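Stellberg Felt Pennants: Frequently Asked Questions

How do I order?
Through the order form, the phone, or the counter at our Waltadon shop. We used to take orders by fax as well, and one customer still hasn't forgiven us.

What is the smallest order you take?
20 pennants. If you want one pennant, you want a craft store and a free Sunday, and we wish you well.

And the largest?
We have room for 800 in a single run. Anything bigger gets split into batches, and the second batch ships when it ships.

How long will it take?
Plan on 4 weeks from the day you approve the proof. The clock does not start while your homecoming planners argue over the mascot's eyebrows.

Can you match our school color?
We stock felt from Pranau in a fixed set of colors. Send us a scrap of your old pennant and we'll pick the closest one. Please don't send a photo from your phone, as every phone has its own idea of maroon.

Why does my red pennant have fuzz on it?
It's felt. Fuzz is most of what it has to offer. Loose pale fibers tend to show more on the strong colors, and a strip of packing tape wrapped around your hand will lift them off. Light creases are normal too.
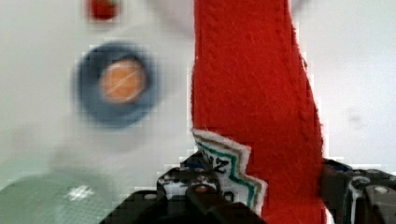 Can I wash it?
No. Spot clean with cold water and a clean cloth, then lay it flat to dry. Felt that has been through a hot wash comes out as a smaller, thicker piece of felt, and we can't turn it back.

Can I iron it?
Low heat, no steam, with a cotton towel on top. Keep away from the glued letters.

What is the Bratu edge?
Our name for the stitched border, which costs extra on orders under 200. It keeps the long sides from stretching when the pennant hangs in a gym for years.

You spelled our town wrong.
Check the proof you signed. If the mistake is ours, we remake the batch and pay the shipping. If it's yours, we'll remake it at cost and never bring it up.

Do you make foam fingers?
No.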